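나이를 먹는다는 것, 그리고 생일 케이크의 초에 대하여

생일에 꼭 뭔가를 해야 한다고 생각하는 사람이 많다. 나는 그렇게 생각하지 않는다. 올해 생일에 나는 혼자 국수를 끓여 먹었고, 저녁에 동생과 8분쯤 통화를 하다 끊었다. 그 정도면 충분했다.

회사에 다닐 때는 달랐다. 트로렉스라는 작은 회사였는데, 생일인 사람이 있으면 오후에 다 같이 회의실에 모여 케이크를 잘랐다. 당사자는 가운데에 서서 노래가 끝나기를 기다린다. 노래는 늘 생각보다 길다. 그다음에는 몇 살이냐는 질문이 나오고, 대답하면 그렇게 안 보인다는 말이 따라온다. 서른이 넘은 뒤로 나는 이 순서가 불편했다. 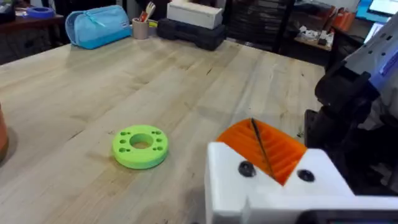

생일을 챙기지 말자는 말은 아니다. 축하를 받아서 기분 나쁠 사람은 별로 없다. 다만 축하의 크기를 당사자가 정할 수 있었으면 한다. 선물도 마찬가지다. 비싼 것보다 나무 탁자 위에 놓인 저 연두색 고리처럼 누가 3D 프린터로 뽑은 물건 하나가 나는 더 반갑다. 받는 쪽에서 값을 따져 되갚을 계산을 하지 않아도 된다.

예전 동료 다히 레니한은 생일을 아예 알리지 않았다. 달력에도 없고 메신저에도 뜨지 않았다. 2년을 같이 일하고 나서야 그의 생일이 4월이라는 것을 알았다. 왜 말하지 않았느냐고 물었더니, 물어본 사람이 없었다고 했다. 서운해하는 기색은 없었다. 그날은 보통 일찍 퇴근해서 긴 산책을 한다고 했다. 그 말을 듣고 나도 이듬해부터 회사 달력에서 내 이름을 지웠다.
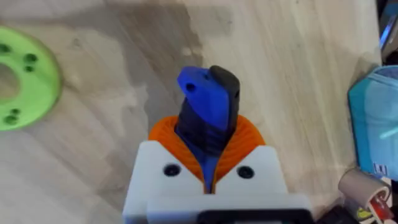

나무 탁자 위, 파란색과 검은색이 섞인 물건을 집은 그리퍼.

서른을 앞둔 사람들은 생일이 다가오면 목록을 만든다. 가 볼 곳, 배울 것, 그만둘 것. 나도 만들었다. 수영과 운전이 있었고 저축 목표도 있었다. 지금 보면 절반은 내가 원한 것이 아니라 그 나이에는 해 두어야 한다고 들은 것들이다. 운전면허는 땄지만 차를 몰 일이 없다. 수영은 아직 못한다. 그래도 사는 데 큰 지장은 없었다.

나이를 숫자일 뿐이라고 하는 말도 나는 잘 믿지 않는다. 숫자일 뿐이라면 그렇게 자주 말할 필요가 없다. 밤을 새우면 이틀이 힘들고, 계단을 내려갈 때 무릎이 먼저 신경 쓰인다. 그런 변화를 농담으로 넘기는 것은 괜찮지만 없는 일처럼 굴 필요까지는 없다고 본다. 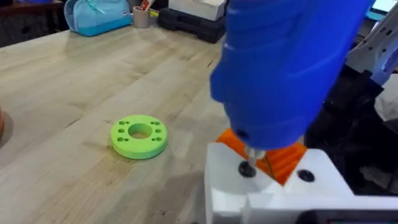

오히려 나이가 들어 편해진 것도 있다. 가기 싫은 모임에 못 간다고 말하는 데 예전만큼 힘이 들지 않는다. 연락이 뜸해진 친구를 두고 누구 잘못인지 따지지도 않는다. 1년은 365일이고 그중 하루에 모든 안부를 몰아넣을 이유가 없다. 생일에 받은 긴 메시지보다 아무 날도 아닌 저녁에 온 밥 먹었냐는 문자가 기억에 남는 경우가 많다.

그래서 요즘은 친구 생일을 며칠 넘겨서 연락하기도 한다. 일부러 그럴 때도 있고 그냥 잊어서 그럴 때도 있다. 대부분은 개의치 않고, 한 명은 화를 냈다. 그 친구에게는 이제 당일 아침에 전화를 한다.

2023년 10월 14일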